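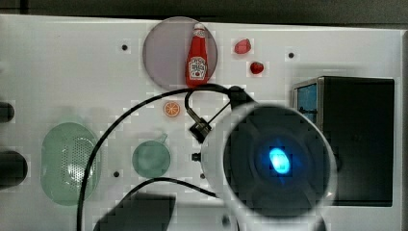

Última modificación: diciembre, 17:40

¿De dónde sale el kétchup?

Casi todo el mundo piensa en tomate cuando oye la palabra kétchup. Sin embargo, las primeras salsas con un nombre parecido no llevaban tomate. Se preparaban en Asia con pescado fermentado y sal, eran oscuras y bastante líquidas, y se usaban para dar sabor al arroz y a las sopas.

Los marineros y comerciantes europeos probaron esas salsas y quisieron copiarlas en casa. Como no tenían los mismos ingredientes, usaron otros: setas, nueces, anchoas. En Inglaterra el kétchup de setas fue muy popular.

¿Cuándo llegó el tomate?

La planta del tomate viene de América. Los pueblos de México ya lo cultivaban mucho antes de que llegara a Europa, y la palabra «tomate» procede del náhuatl, la lengua de los mexicas. En algunos lugares de Europa la gente tardó en comerlo, porque creía que era venenoso. Las recetas de kétchup con tomate aparecieron hace unos dos siglos, en Estados Unidos.

¿Es una fruta?

Para quienes estudian las plantas, sí. Un fruto es la parte que se forma a partir de la flor y guarda las semillas. El tomate cumple con eso, igual que el pepino y la calabaza. La naranja también es un fruto, con el interior dividido en gajos.

La fresa es un caso raro. La parte roja y jugosa es la base de la flor, que se hincha. Los verdaderos frutos son los puntitos que tiene por fuera, y cada uno lleva dentro una semilla.

En la cocina se habla de otra manera: llamamos fruta a lo que solemos comer de postre y verdura a lo que va en la ensalada o en el guiso.

¿Cómo se hace?

Primero se lavan los tomates y se trituran. Después se cuela la pulpa para quitar la piel y las semillas. Se cuece con vinagre, azúcar, sal y especias hasta que se espesa. El vinagre le da el punto ácido y ayuda a que se conserve.

¿Por qué cuesta que salga?

El kétchup es un líquido especial. Si está quieto, se comporta casi como un sólido y se queda pegado al envase. Cuando lo agitas o lo aprietas se vuelve más fluido, y entonces puede salir de golpe.

Para probar en casa

Pon 2 cucharadas de kétchup en un vaso y no lo toques durante 20 minutos. Inclínalo despacio y mira cuánto tarda en moverse. Luego remuévelo con fuerza y vuelve a inclinarlo enseguida.

Texto: Natália Ramalho
Revisión: Tomás Madigan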